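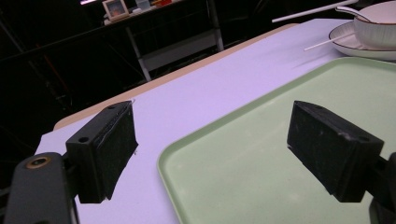
*Light green tray with a raised rim.*

# How to prepare a request for evidence held in another country

November 2024. Written for prosecutors' offices in the Plarnari region that send fewer than a dozen requests a year and have no specialist desk.

This guide covers outgoing requests only. It assumes a criminal case is already open, that a treaty or other legal basis exists between the two countries, and that the material you want can't be obtained by a simple police inquiry. If you aren't sure about the last point, start with step 1 anyway.

## Before you start

You will need:

- the case number and the name of the prosecutor in charge
- the full text of the criminal provisions you rely on, including the maximum penalties
- the date on which the case becomes time-barred
- login details for Vadar, the case tracking system used by the regional office
- a budget code for translation

Translation is the item most often missing. The regional framework contract with Deschamps covers certified translation into nine languages. For anything outside those nine you need a separate quote, and that can take two weeks to approve.

## Step 1. Check whether a formal request is needed

Many things can be had with a phone call or an email between police liaison officers. These usually include:

- whether a company exists and who its registered directors are
- whether a phone number is active and which operator holds it
- whether a vehicle is registered to a given person
- whether a person is known at an address

Information obtained this way may not be usable in court. Ask the liaison officer to state in writing whether it can be cited, or whether it is for intelligence only. Put that reply in the case file under its own tab.

A formal request is needed for bank records, searches, witness statements taken under oath, the content of messages, and anything that requires a court order in the other country.

In the year to September, the Munthorpe office logged 398 outgoing requests from the whole region. Of these, 43 came back without any action because the material could have been obtained informally, or because the legal basis was missing or wrong.

## Step 2. Secure data that may be deleted

If you want electronic records, send a preservation request first. It is a short document and doesn't need the full statement of facts. It asks the other side to make sure the data is kept while you prepare the main request.

Include:

1. the account, number or address concerned
2. the period you are interested in, with the time zone
3. the offense, in one sentence
4. a statement that a formal request will follow

Enter the expiry date of the preservation order in Vadar as soon as it is confirmed. The system sends a reminder 21 days ahead, but only to the person who opened the entry. If that person goes on leave, change the owner of the entry before they go.

## Step 3. Write the statement of facts

The reader is a lawyer in another country who has never heard of your case and doesn't know your courts. Most of the delays we see come from this section.

Keep it to three pages. Tell the events in date order. Give each person a full name and date of birth at first mention, then use the surname. Give each company its registration number. Leave out procedural history unless it affects the request.

Every item you ask for must connect to something in the facts. If you ask for the records of five accounts, the facts must say what each of the five has to do with the offense. A sentence per account is enough:

> On 4 March the suspect transferred the proceeds of the sale to account A. The same day, the full amount was moved from account A to account B, held by a company of which he is the sole director.

Avoid phrases such as "it is believed that the accounts may be connected with criminal activity." The executing authority will write back and ask who believes it and on what grounds.

Amounts should be given in the original currency. If you convert, give the rate and the date you used.

## Step 4. Describe exactly what you want

Write the list of measures as numbered points. Put one measure in each point.

Too broad:

> All banking documents relating to the suspect.

Better:

> 1. Account opening documents for account B, including the signature card and copies of identity documents.
> 2. Statements of account B from 1 January to 30 June.
> 3. For each outgoing transfer above 900 euros in that period, the name of the beneficiary and the receiving account.

A threshold like the one in point 3 helps a great deal. One request sent from Plarnari without a threshold produced 1,675 pages of statements, all of which had to be translated before the defense could be given access. The case team used almost none of them.

For witness statements, attach a list of questions. Say whether the person is to be heard as a witness or as a suspect, since the rights they must be told about will differ. If you want your own investigator to be present, ask for it here and give the investigator's name and rank. Don't leave it for a later letter.

For searches, say what you expect to find and why you expect to find it at that address.

## Step 5. State the formalities you need

Evidence is collected under the law of the country that executes the request. If your own law needs something extra for the material to be admitted, you have to ask for it. Common examples:

- a certificate from the person who produced the records
- an oath or solemn affirmation
- an audio or video recording of the interview
- the presence of defense counsel
- a hash value for each digital file, with the name of the algorithm

Quote the article of your law that requires it. Executing authorities are generally willing to follow such requests when they can see the reason.

## Step 6. Deal with personal data

Only include personal data that the reader needs. A victim's medical history or home address rarely belongs in a request for bank records. Where a victim or witness must be mentioned, consider initials, and give the full name in a sealed annex.

Add a paragraph that says:

- what the material will be used for
- which authorities will have access to it
- how long it will be kept
- that it won't be used in other proceedings without consent

The last line matters later. If the material turns up evidence of a different offense, you will have to write again and ask for permission to use it. Note the restriction on the cover of the file when the evidence arrives, so that a colleague who takes over the case will see it.

## Step 7. Mark urgency honestly

Mark a request urgent only if there is a date. Acceptable reasons are a detention deadline, a trial date, a limitation period, or a real risk that evidence will be lost. Write the date in the first paragraph and again in the cover letter.

"Urgent" with no date is treated as routine by most receiving authorities.

## Step 8. Translate and check

Send the final version for translation. Drafts that change halfway through are charged twice, and the two versions tend to get mixed up.

When the translation comes back, check the following even if you can't read the language:

- all names are spelled as in the original
- dates haven't switched day and month
- account numbers match digit for digit
- the numbered points are all there and in the same order
- annexes are labeled the same way as in the text

Legal terms cause trouble. If your law has a concept with no direct match, such as a particular type of complicity, keep the original term in brackets and add a short explanation. The shared glossary in Vadar has entries for the most common ones. Add to it when you find a gap.

## Step 9. Send it through the right channel

Look up the channel in the treaty table on the regional intranet. Some agreements allow direct contact between prosecutors. Others require the request to go through the ministry. A request sent to the wrong place isn't always forwarded.

Send one signed original and one translation. Keep a scanned copy of both in Vadar, along with the proof of dispatch. Use this format for the file name:

`case number_country code_request number_language`

## Step 10. Follow up

If you have no acknowledgment after 30 days, send a short email asking for the reference number and the contact details of the person handling the request. Don't resend the whole request. Duplicates get registered as new cases and are sometimes given to different offices.

After 90 days without a result, contact the Munthorpe office. Have the foreign reference number ready.

If the case is closed on your side, withdraw the request in writing the same week. Offices abroad do keep working on requests that are no longer needed, and they remember it the next time.

## Common reasons for return

| Reason | Where to fix it |
|---|---|
| No link between facts and measures | Steps 3 and 4 |
| Penalty not stated | Annex with text of the law |
| Act not an offense in the other country | Describe the conduct itself, step 3 |
| Wrong authority | Step 9 |
| Translation missing or uncertified | Step 8 |
| Limitation period expired or not given | Cover letter |

Templates for the cover letter, the preservation request and the sealed annex are in the Vadar document library, under "Outgoing." Delete the gray instruction text before you print.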